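Search this blog
Search

So I finally did it. I signed up for the community choir in Flonthorpe, after about a year of walking past the flyer at the library and telling myself I'd do it when work calmed down. Work hasn't calmed down. I went anyway!

A little background for those of you who've only been reading since the sourdough posts. I sang all through school, alto mostly, and then I moved away and got a job and just stopped. I didn't decide to stop. I sang in the car, I sang to the dog, I did one very bad karaoke night at my cousin's wedding (we will not be discussing the key change) and that was pretty much my whole musical life until this fall.

Rehearsals are in the old Matić building, upstairs, which has the steepest staircase in the county and a radiator that bangs whenever we get to a quiet part. There are 28 of us on the list. The tenors are a little thin and the sopranos are enormous in number and volume, and I'm wedged in the second row of altos between a retired dentist and a girl who can read anything you put in front of her. I can't. I used to be okay at it and now I look at a page of music and it's like reading a menu in a language I took for one semester. I can tell up from down. Sometimes.

Our director is Haris Kovačević, and I adore him and am slightly scared of him. He starts every rehearsal with breathing, and I mean a long stretch of just breathing, lying on the floor with our coats under our heads. The first night I thought, well, this is silly, I've been breathing for 40 years. Then he had us stand up and hold one note for as long as we could and I ran out of air before the dentist did. She's got a good thirty years on me. Humbling!

The other thing he's big on is vowels. I had no idea I sang "day" like I was chewing on it. Now I can't unhear it. I was at the grocery store and the lady at the register said "have a nice day" and I caught myself shaping it back at her with a tall mouth. She was very nice about it.

What I've been struggling with most is the solo thing. At the December concert there's a verse in the second piece that gets handed to one alto, only 4 lines, and Haris wants anybody who's even a tiny bit interested to try out for it. I am a tiny bit interested. I'm also the kind of person whose voice goes wobbly when I order at a drive-through, so you can see the problem.

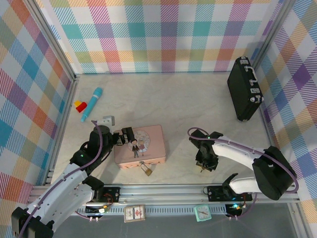

A little blue microphone. 

I've been practicing in the laundry room with the door shut and the dryer running, so I can't hear how bad I am (my husband says he can hear just fine, thanks). The first two lines are easy, they sit right in the comfy part of my voice. Line three jumps up and that's where I squeak. I tried it softer and it squeaked. I tried it louder and the dog left. The girl who can read everything told me to think of the high note as being in front of me instead of over my head, and I have no clue why that helps but it does, maybe one time out of three.

I also bought a pitch pipe. I know there are free apps, several of you are going to tell me about the apps, but I like having a thing in my hand. And I got a black folder, because we're all supposed to have a black folder, and I put a Zosden sticker on the inside where Haris can't see it.

Tea report, because somebody asked last time: honey and ginger, still the winner. I tried the throat one from Fellell that comes in the tall tin and it tastes like a pine tree fell in a pond. If you like that, it's yours, I've got nearly the whole tin left.

I don't know if I'll really stand up when he asks for names. I go back and forth. The wedding karaoke memory is strong. But I sat in the car in the parking lot after rehearsal this week with the engine off and sang the whole verse straight through, high note and everything, and a man walking his bike past gave me a thumbs up. I'm counting him as my first audience.

Concert is at seven if you're local, and there are cookies after. I'm bringing the lemon ones. Recipe's been requested so I'll try to get that typed up next, once I figure out how much flour I put in, which I never measure.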